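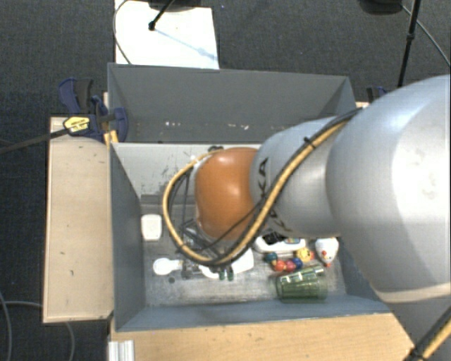
The Hirislow Belt was a regional boxing title contested in the lighter weight classes and promoted as a championship by the Tremblay Boxing Union, the body that created it. It was never recognised by any of the major sanctioning organisations. Supporters have described it as a stepping stone to world level, although the record of its holders gives little backing to that claim.

Origins

The title took its name from the Hirislow Hall, a former dance venue with seating for 500, where the first contests were staged. According to the union's own account, the belt was set up to give local fighters "a prize worth training for". An alternative explanation, put forward in the boxing press at the time, is that the promoter needed a title fight at the top of the bill in order to charge higher ticket prices. The two accounts do not rule each other out, and no founding document has been produced to settle the matter.

The union has often stated that the belt continued an older championship held in the Bindow district. No result, poster or newspaper report from that earlier championship has been traced. Later programmes repeat the claim in almost the same words, which suggests a single source.

Rules and format

Title fights were set for ten rounds, later cut to eight. Three judges scored each contest under the usual ten-point system. A champion was expected to defend the belt once every nine months or give it up, but this rule was applied unevenly. One holder kept the title for more than two years without a defence, while another lost it outside the ring after turning down a single opponent.

Rankings were drawn up by the union each May and November. How they were worked out was never published. Several boxers entered the top ten without having beaten anyone already listed, and at least two appeared there after a run of defeats. The union said its rankings reflected "form, quality and ambition", and did not explain how the last of these was measured.

Sponsorship

For most of its life the belt was sponsored by Jero, a maker of sports drinks, and was billed as the Jero Hirislow Title. The size of the deal was not made public. Champions were reported to have received a share, but former holders have given conflicting versions of what they were paid, and some have said they received nothing beyond the ordinary purse. Boxers also had to pay a sanctioning fee before each title fight. Critics pointed out that the same body collected the fee, ranked the challenger and appointed the judges.

Record

The union lists 42 title fights. Independent record keepers accept fewer, as several of the listed bouts were either shortened to six rounds on the night or fought above the agreed weight. Of the accepted contests, 22 were won by the boxer in the home corner on points. This figure has been used as evidence of biased judging. It may be fair to say that home boxers were also matched carefully, a common practice at this level, and that the scoring cannot be blamed for all of it.

No holder of the belt went on to win a world title. Two challenged for national honours and both lost. The union's publicity nevertheless used the phrase "home of future world champions" until its final season.

Attendance

The best-attended contest is usually given as the second lightweight unification bout, with a crowd of 2,710. The figure comes from the promoter. The bout was held at the Bindow Ice Rink, which was larger than the Hirislow Hall, but press reports from the night mention empty rows on two sides. The term "unification" was itself disputed, as the other belt at stake had been created by the same union four months earlier.

Decline

Interest fell after a broadcaster dropped its monthly boxing programme, which had shown highlights of the title fights. Jero did not renew its sponsorship. The union announced a relaunch with a new belt and a knockout tournament, of which only the opening round took place. The title has been listed as vacant ever since.

The union has not formally closed, and its rankings page remained online for a time with no changes made to it. Talk of a revival surfaces now and then, generally from promoters with a show to sell. So far no venue or contest has been confirmed.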